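Foro » Arte de acción y práctica performativa » Partituras y protocolos

Tema: Partituras con relevo, ¿quién decide el final?

marea_baja
Estoy preparando una pieza de escucha para once personas en un patio interior. La partitura es corta: todos sentados en círculo, los ojos cerrados, una persona emite un sonido continuo con la voz y quien quiera lo recoge imitándolo. Cuando el segundo sonido está estable, el primero calla. Así hasta que se acabe.
El problema es el final. En el ensayo hubo un momento en que ninguno recogía el sonido y la chica que lo tenía se quedó sin aire y paró. Unos entendieron que la pieza había terminado y otros siguieron con los ojos cerrados un buen rato. ¿Lo dejo así o escribo una regla?

tresporcuatro
Yo escribiría la regla. Si hay público sentado alrededor, la duda se nota y la gente empieza a mirarse. Con un gesto acordado basta, por ejemplo dar una palmada en el suelo.

Gusska
No estoy de acuerdo. En cuanto pones una señal de cierre, todos esperan la señal y dejan de escuchar el sonido. Lo he visto en grupos de 4 y en grupos grandes. El rato ese en que unos creen que ha acabado y otros no es la parte más interesante de lo que cuentas.

tresporcuatro
Interesante para quien está dentro. El que mira desde un banco no sabe si aplaudir o irse.

Gusska
¿Y por qué tiene que saberlo? marea_baja no ha dicho que haya público.

marea_baja
Habrá algo de público, sí. El patio es de paso y en Wedemley nos han pedido que no se cierre la puerta. Puede que se siente gente y puede que no.

nudo_ciego
Nosotros hicimos algo parecido en septiembre dentro del ciclo Štefanec, con tarareo en vez de voz abierta. Duración fija de 13 minutos y un reloj de cocina debajo de una silla. El timbre era feo pero no había discusión posible. Lo malo es que los últimos dos minutos casi todos estaban pendientes del reloj, así que en parte le doy la razón a Gusska.

lentisco
Pregunta práctica: ¿el que emite puede respirar? Si el sonido es continuo de verdad, la pieza dura lo que dura un pulmón y el relevo se hace por necesidad. Si se permite respirar, el primero puede quedarse con el sonido todo el tiempo que quiera. Son dos piezas distintas y creo que tu problema del final viene de ahí.

marea_baja
No lo había escrito en la partitura. En el ensayo unos respiraban y retomaban y otros no. Lo voy a fijar: una sola respiración por persona. Si se acaba y no ha entrado otra voz, hay silencio, y del silencio puede salir otra vez el sonido. El final queda abierto.

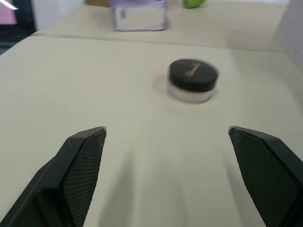

lentisco

Con una sola respiración me parece mejor. Yo quitaría también lo de «imitándolo». Hay gente que no afina y se corta. Pon «recogerlo» y que cada cual entienda.

tresporcuatro
Sigo pensando que hace falta un cierre, aunque sea discreto. Abrir los ojos puede ser el cierre: cada uno los abre cuando considera que ha terminado y se queda sentado. Cuando todos los tienen abiertos, se levantan.

Gusska
Eso lo acepto – no obliga a nadie y no hay señal.

nudo_ciego
Ojo con el patio. Si es el que da a los talleres de Sistex, el extractor tapa las voces graves. Preguntad a qué hora lo apagan.

marea_baja
Es ese. Lo pregunto. Pruebo lo de los ojos en el próximo ensayo y pongo aquí la partitura corregida.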